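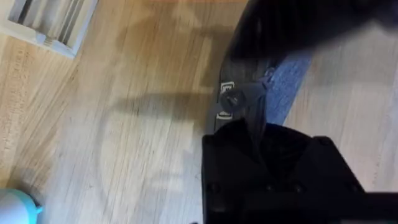

Notebook, L. Org
May, entry 45
Floor sort, stationery and small items

Start 2:45 pm. Working directly on the wood floor again, no mat. Window side is bright and the planks wash out there, so anything pale goes down on the darker boards.

Purpose today: settle the order in which loose items get picked up, and fix the wording on the sort sheet. The old sheet (Gestex template, rev 200) lists "pens, misc." as one line. Useless when the pens have to be told apart. Replaced with one line per item, color first, then cap color.

Labels: the small white stickers are too small to read at standing height. Grīnberga wants the item number on them as well. I would sooner keep the number on the sheet and leave the sticker for a single symbol. Not decided.

Order as run:

1. Soft things stay where they are until the end. They hide small items and there is no point in lifting them twice.

2. Cables next, coiled loosely and tied. Do not pull a cable out from under anything. Lift the thing first.

3. Pens, one at a time, held upright by the barrel. Green one with the black cap is line 4 on the new sheet. The gray cloth item and the thin gray cable are both on the floor in this view, so step 2 needs to say which cables it means.
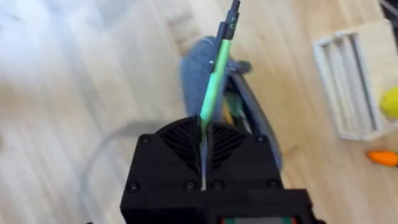
4. Small odds and ends into the shallow tray. Anything under the length of a pen cap gets bagged before it goes in.

5. Cloth items last. Shake out, fold once, shelf.

Notes on the sheet

Column widths are wrong when printed from the Ollitz machine. Last column drops the final two characters, so item 3649 comes out as 36. Set the margins by hand or print from the other room.

Gray and blue-gray are being entered as two colors. Use gray for both. Same for mint and light green: write green.

Open

Tray count for Gendel, she asked twice.
Sticker question, see above.
Rewrite step 2 to name the cables.
Need more ties, the short ones. Drawer is down to the long type.

Stopped 4:10 pm. Sheet saved as rev 245.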